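Cakwood Confectionery to Open Second Production Room in Ross

Cakwood Confectionery has confirmed that it will open a second production room at its site in Ross, adding a line for filled chocolates and fruit jellies to the bar and fudge lines already in place. The company told its stockists of the decision in a letter this week, together with a revised price list and a new set of ordering terms.

The new room will occupy the ground floor of the former packing building on Tekow Road. According to the letter, it will house two tempering machines, a cooling tunnel and a separate station for boiled sugar work. Production of bars will remain in the present building, where all nut products will continue to be made. The company intends to keep the new room free of peanuts and tree nuts, and the packaging of goods made there will be changed once the room has passed its first allergen review.
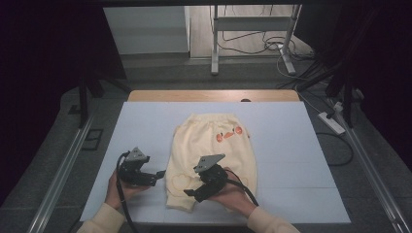 Karine Bergeron
Food and Retail Correspondent
2023-05-25

The expansion follows two seasons in which the company closed its order book early. Last year it stopped taking wholesale orders for filled chocolates well before the winter holidays, and a number of smaller shops received only part of what they had requested. Ghislain Dufour, managing director of Cakwood Confectionery, said that the existing room had reached its limit and that further shifts would not have solved the problem.

"We can make bars at night, and we have done so," Mr. Dufour said. "Filled pieces need to rest between steps, and there was no more shelf space for them to rest on. The choice was to find another room or to keep turning customers away."

The first products from the new room will be sold under the Parura name, which the company has used until now for a small range of gift boxes. The opening range will consist of 12 flavors. Seven are filled chocolates, among them sour cherry, salted honey, roasted barley, and pear with black pepper. The remaining five are fruit jellies set with pectin and rolled in fine sugar. The jellies contain no gelatin and will be labeled as suitable for vegetarians.

Each flavor will be offered in a box of nine pieces and in a larger mixed box for counter display. The mixed box will weigh 1,228 grams including its trays. The company has asked stockists to note this weight when they arrange shipping, as the box falls outside the lowest rate charged by some carriers. Individual pieces will not be sold loose by Cakwood itself, but shops that have a chilled counter may do so, provided that the ingredient card supplied with each box is kept on view.

The chocolate used for the shells will be a dark blend with 64 percent cocoa solids and a milk blend with 38 percent. Both are already used in the company's bars. White chocolate will appear in one flavor only, the sour cherry, as a thin layer between the shell and the filling. The letter states that no palm oil will be used in any filling, and that the honey and the pears will be bought from growers within the county for as long as supply allows.

Storage instructions have also been revised. Filled chocolates are to be kept between 57 and 64 degrees Fahrenheit, away from direct light, and should be sold within ten weeks of the date stamped on the base of the box. The jellies will keep for five months. Shops that receive a delivery in warm weather are asked to leave the cartons closed until they have reached room temperature, so that moisture does not form on the surface of the chocolate.

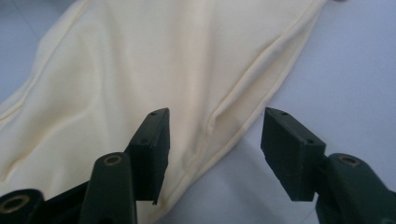

The new ordering terms have drawn some comment from independent shops, and Niamh Cullinane wrote to the company that a minimum order of 156 boxes would be hard to meet for a store that sells most of its chocolate in two short periods of the year. She asked whether neighboring shops might be allowed to place a joint order and have it divided before delivery.

The company has replied that joint orders will be accepted from the start, with no added handling charge, if all of the shops concerned are served by the same delivery route. The minimum may be made up of any combination of bars, fudge and Parura boxes. Stockists who have held an account for more than three years will be permitted to place one order below the minimum in each calendar year - a provision that did not appear in the first version of the letter and has since been added.

Prices for the existing bars will rise by four percent with the new list. Fudge prices are unchanged. Mr. Dufour attributed the increase to the cost of cocoa butter and of printed cartons, and said that the building work had been paid for separately, out of a loan taken over eight years. He declined to give the amount of the loan.

The new room is expected to create nine positions, six of them full time. Lourenço Caldeira has been appointed head of the room and will be responsible for recipes as well as for daily production. He has spent the past four years on the company's fudge line and completed a course in sugar confectionery last winter. Recruitment for the remaining positions has begun, and applications may be left at the front office or sent by mail.

Trial batches have been made in the old building during May, in the hours when the bar line is not running. Mr. Caldeira said that the barley filling had taken the most work, as the grain absorbed moisture from the cream and turned heavy after several days. The version now approved uses a barley syrup in place of the whole grain, with a small amount of toasted flour for flavor.

The company plans to give away around 1,000 sample pieces at its shop counter in Ross before the range goes on general sale. Customers who take a sample will be offered a short card on which to note their preferred flavor, and the two least favored may be replaced before the first holiday boxes are packed. Visitors with food allergies should speak to the counter staff before tasting, as the samples have been made in a building where nuts are handled.

Wholesale orders for the Parura range may be placed from the day the new list takes effect. Questions about accounts and delivery routes should be addressed to Bart Jacobs at the company's sales office.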